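Ticket: Subtitles drifting on director's commentary, disc 2
Product: Andedix home cinema player
Opened by: Reshma Zulu
Assigned to: Ruan Modise
Status: Open

Reshma Zulu
I've got the Cornedness box set, the one with all the films and a commentary for each. Disc 1 plays as it should. On disc 2, if I pick the commentary track and turn the subtitles on, the words start in step with the voices and then fall behind. By the big courtroom speech they are 55 seconds late. I know the usual advice is to restart the player. I have restarted the player. It made no difference, and I'd be surprised if it ever has for anyone with this fault.

Ruan Modise
Thanks for getting in touch. Please could you check that the player has the latest update? It came out in April and was meant to put right a number of subtitle faults.

Reshma Zulu
It has the April update. The notes for it say "improved subtitle handling", which could mean anything. The ordinary soundtrack is fine with subtitles on, so I don't believe the player has forgotten how to do subtitles. It is the commentary only.

Ruan Modise
Understood. Could you try the following and tell us what happens at each step?

1. Play the commentary from the start without pausing. Note when the drift begins.

Result: it begins at the end of the opening titles, every time. I watched that bit four times, and I no longer find the joke about the horse funny.

2. Turn off "Smooth motion" in the picture menu and play the same part again.

Result: no change to the subtitles. The film does look better, so I've left it off.
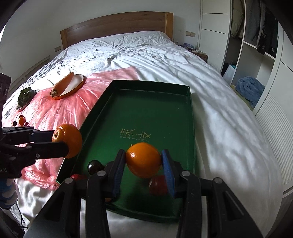 3. Skip forward one chapter and back again.

Result: the subtitles snap back into place for a minute or so and then start slipping. This is the only thing on your list that has done anything at all.

4. Try the disc in another player, if you have one.

Result: borrowed my brother-in-law's Pillay. Same disc, same commentary, no drift. I'd say that clears the disc, though I expect somebody will tell me it doesn't.

5. Reset the player to factory settings.

Result: not done. I'd lose all my saved settings, and I can't see what a reset would fix when the main soundtrack is all right. Happy to be shown otherwise.

Fuseini Appiah
Joining from the discs team. We tried a copy of the same set here and saw the drift on one player out of two. The good one was still on the old software. My guess is that the player is timing the subtitles against the main soundtrack, and the commentary runs at a very slightly different length. I can't prove that yet.

Reshma Zulu
So the update that was meant to cure subtitle faults may have brought one in. Can I go back to the old software?

Ruan Modise
I'm afraid there is no way to go back from the menu. A fix is planned for 29th August.

Reshma Zulu
Planned by whom, and does it cover this fault or subtitles in general? The last one was "improved" as well. Please leave the ticket open until I've sat through the courtroom speech with the words in the right place.

Ruan Modise
Left open. Fuseini will add the test results when he has them.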